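7 de abril. Cuaderno del taller, prueba de Viltus

Sigo con la licencia de prueba del simulador de Promon (¡me quedan 14 días!). Hoy he dejado montada la mesa con el bloque gris alto y el brazo negro detrás, con las puntas rojas de la pinza casi a ras del tablero. 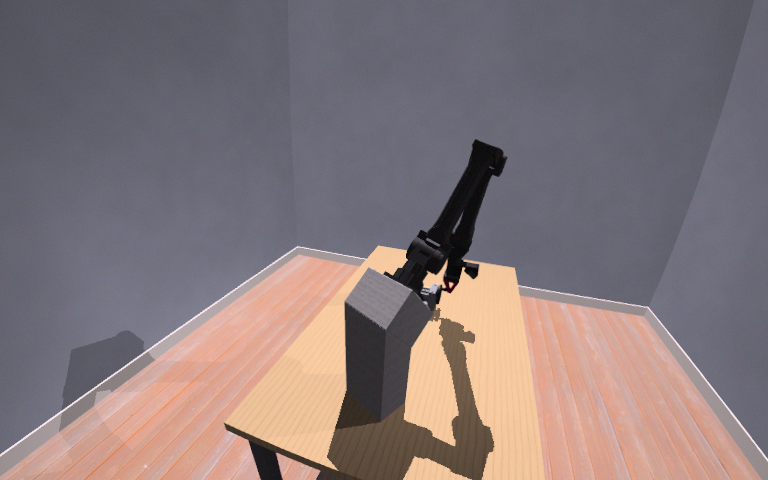 ¿Cuánto cuesta la licencia si nos la quedamos?
Son 2,000 euros al año por dos puestos, con soporte por correo incluido.

A Sheldon Fraser le parece caro y prefiere esperar a la oferta de Ziline, que llega en junio. Yo la pediría ya, la verdad, aunque el manual es un ladrillo de más de 70 páginas (voy por la mitad). Mañana le escribo a Promon por la factura.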